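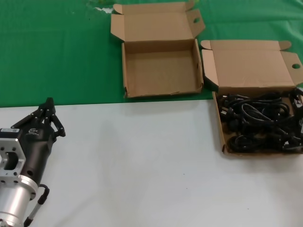
Diltwood folding packing table, two months in

Dec 3, 2021

Quick one, orders are piling up. I sell refurbished lamps and small kitchen stuff, mostly by mail, and I was packing on the floor until October. Back gave out. Bought the Diltwood, 133 dollars, came flat, legs already on.

Good height. I'm tall and I don't stoop. The Sunthorpe I had before was lower and wobbled every time I ran the tape gun across it. Returned that one, they kept 2 dollars for "handling". Fine.

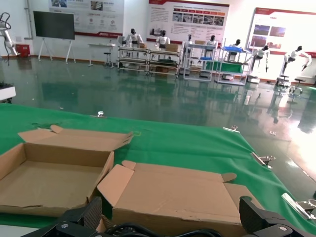
Top is smooth, which I didn't want. Boxes slide when you tape them. Put a cloth over it. Lotte Van Hecke clamps hers down with spring clips, I copied that and it works great. Cheap ones are ok, get the kind with rubber tips or they mark the edge.

Weight. Seller says 409 pounds. No idea, never tried. I've had a full case of lamp bases on it plus the scale and the label printer and it didnt sag.
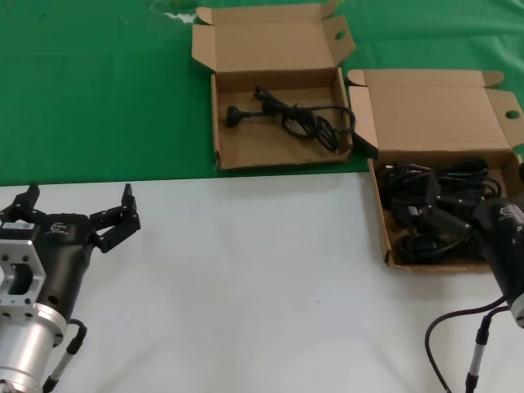

Cords still end up everywhere. There's a tray underneath for tools but it's too shallow, stuff falls out the back. Velcro ties, one per cord, before anything goes in a carton. Saves me maybe ten minutes a night. Virgilio Sison swaps the tray for a Grodinar drawer, costs nearly as much as the table so no.

Over 630 parcels off it so far. One foot cap split, got a replacement in a week. Hinge squeeks a little.
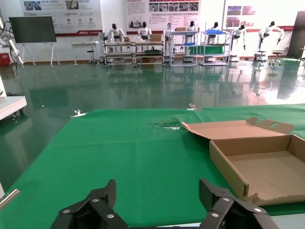 Would I buy it again

Yes. Maybe the longer one, if they restock in January like they said. Skip the tray add-on. Four stars, would be five if the latch didnt pinch. Mind your thumb when you fold it.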